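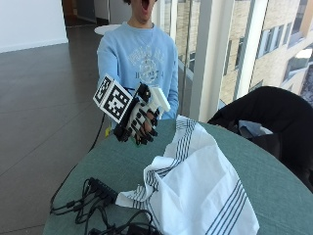 Thursday, late, with the kettle on

I meant to be in bed an hour ago, but if I don't write down the choir weekend while it's still buzzing in my head I will lose half of it, the way I lost most of last year's. So, tea, blanket, the good pen.

We sang at Calholm, in the big stone church at the top of the hill, and I want to remember first of all the cold. It was September and warm as toast outside, people eating ice cream on the steps, and inside you could have stored butter. I wore my cardigan under my black dress for the whole rehearsal and only took it off when the doors opened. The altos have it worst because we stand by the side chapel, where there is a draft that comes straight up your ankles. I must remember thick tights next time, whatever the forecast says!

The big piece was the Clestine setting, the one we started back in the spring and all complained about. I complained as loudly as anybody. There is a stretch on page 87 where the altos hold one note for what feels like a week while the sopranos go wandering off over our heads, and I used to stand there planning supper. Well, on Saturday night, in that building, I finally heard what it was for. Everything else leans on that note. I could feel it in my ribs and in the floor, and I came very close to crying and had to look hard at the hymn board until it passed.

The second half was less grand and more fun. We did the Cárdenas songs, 2 of them with hand drums, and the tenors came in early on the last one and pulled everybody along with them like a dog that has seen a squirrel. I think the audience took it for high spirits. A little girl in the front pew was dancing in her socks by the end, and after that I couldn't look at the conductor at all.

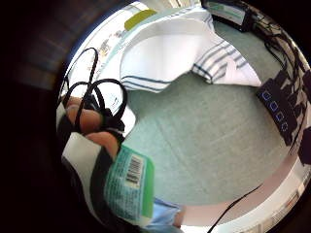

Supper afterward was at Vinero, down by the bridge, where they had pushed all the tables together for us and then clearly wished they hadn't. Singers are so loud when they've finished. It's the same every year — all those weeks of being told to shush and blend, and then somebody opens the bread basket and it's a barnyard. I had the mushroom ravioli, which was lovely, and half of my neighbor's lemon cake, which was better, and I walked back up the hill in flat shoes with my good ones in my bag, humming the alto line to myself in the dark. It doesn't make much of a tune on its own. I hummed it all the way to the guesthouse anyway.

I've been thinking since then about how long I have been doing this. I joined in 2000, the winter after we moved here, when I knew the woman at the bakery and the man who read the meter and that was my entire social circle. I went along to the first practice meaning to sit at the back and listen, and they handed me a folder and put me between two women who both sang so firmly that I couldn't have gone wrong if I'd tried. One of them still stands on my left. The other moved to be near her grandchildren, and there are evenings when I still lean a little to the right to catch her breathing before we come in.

My voice isn't what it was. I know it, and I expect the person in front of me knows it too. The top has gone a bit papery and I need a breath in places where I used to sail through, so I've been penciling in extra ones, very small, as if anybody were going to check. But the bottom notes have gotten rounder, and there are 3 or 4 down there now that I am quite proud of — I never had those at all when I was young.

Practice tonight was a quiet one, with half of us hoarse and the Christmas folders being passed along the rows already. There is a carol in there I've never seen before, with words about a fox, and we read through it twice and it was a mess both times. I brought it home with me. It's on the piano now, on top of the electric bill, and I'm going to pick out the alto part tomorrow while the wash is running.

Must also find the cardigan. I have a feeling I left it on the back of the pew in Calholm, and if so I'll have to telephone the church office in the morning and describe it to them, missing button and all.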